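3.2 Mixed contents and the half-filled box 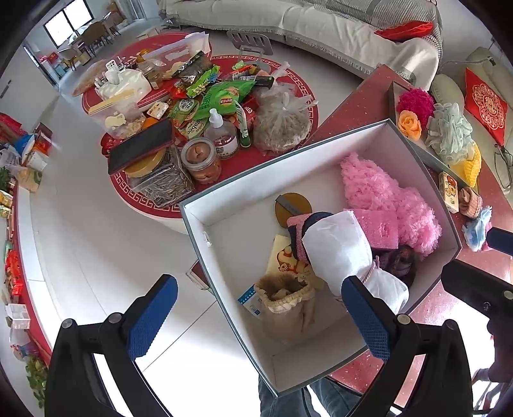

3.3 Materials and packing order

Figure 4. An open white box during packing, with soft goods along one side and a wrapped bundle at the fabric. The round table behind it holds food jars and other household goods.

The households in the Kullier group packed in the living room, most often next to a coffee table that stayed in everyday use. Figure 4 is typical of the sessions we coded as "mixed". Pink fabric and a knitted item share the box with a burlap drawstring pouch, a printed card and an amber-coloured disc. Much of the box floor is still bare. On the table, a jar of sunflower seeds and a jar of cookies stand close to a bottle of hand sanitizer.

We sorted packed items into 3 classes: soft, rigid and wrapped. An item counted as wrapped if its outer layer hid what was inside, whatever that layer was made of. This put the white bundle in Figure 4, tied with thin cord, in the wrapped class. The pouch was harder to place. Its top is open and some tan material shows, so we coded it as soft and noted the contents separately. Small flat things such as cards were coded as rigid.

Across the Surkent and Kullier groups we logged almost 1000 items, of which 400 were soft. Soft items were used in two ways. Some people laid them down first as a base. Others pushed them to one side and kept the rest of the floor clear for rigid items. The second way left more usable space early on, but the boxes needed more rearranging before the lid would close. Our coding sheet did not record the weight of the box, and we can't say whether uneven loading made any of them harder to carry.

Surfaces near the box also mattered. When a table was already crowded, people tended to sort inside the box, moving things from corner to corner. With a clear table they made small piles first. The Ninh checklist has no entry for this, so we added a 5-point score for how full the nearest surface was. A low shelf or a chair seat was scored the same way as a table. Food jars were included in the score even when they were clearly not meant for packing, as they took up room that could have been used for sorting.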